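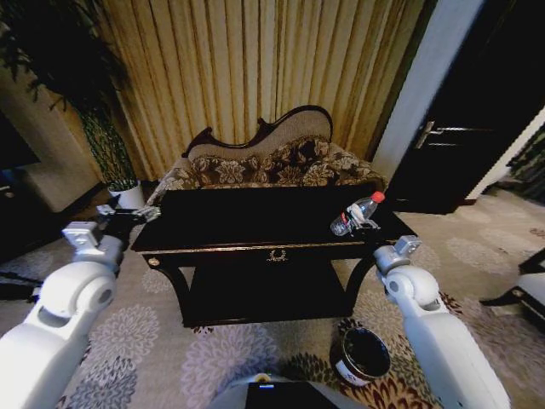 Coffee table with glossy black top, one water bottle lying on its side.

Keeping a glossy black table nice

A dark shiny top shows every drop and every finger. Before you wipe, take away bottles and cups, and close the caps well. A bottle lying near the front edge rolls easily to the carpet, so stand it up or carry it to the kitchen.

Wipe with a soft damp cloth, then dry at once with a second one. For the brass ornament and the knob I use only a dry cloth. The lower shelf collects dust too, and my friend Joni Leinonen always forgets it. Every 2 weeks is enough for me.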